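Talks > Robot software > Speaker notes

Zeyu Zou, March

OK, slide 7, and slow down here! Last time I galloped through it and lost the back row.

Start with the question from the Ondby meetup: why does our planner keep changing its mind? Say that the planner is fine. It's Stellau, the perception bit, handing it a slightly different bottle pose every time the view shifts — and clear plastic on shiny varnish is horrible for that. 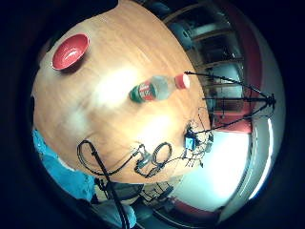
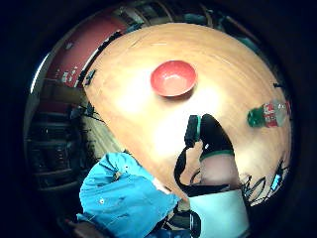 So we stopped replanning on every update. The planner (Gretirer, if anyone asks) now holds its grasp until the pose has moved by more than 4 mm, and only then starts again. Show the log plot, point at the long flat stretch. Across 840 recorded runs it threw away 123 plans, and I'm really pleased with that.

Somebody will ask about lens calibration. We fit the fisheye model once per camera and undistort before detection, never after (I did it the wrong way round for a month, feel free to laugh).

Then on to the replay tool. Have the terminal open already, font size up, and don't type live.

Questions: talks@ingvarsson.example | © Ingvarsson | Back to top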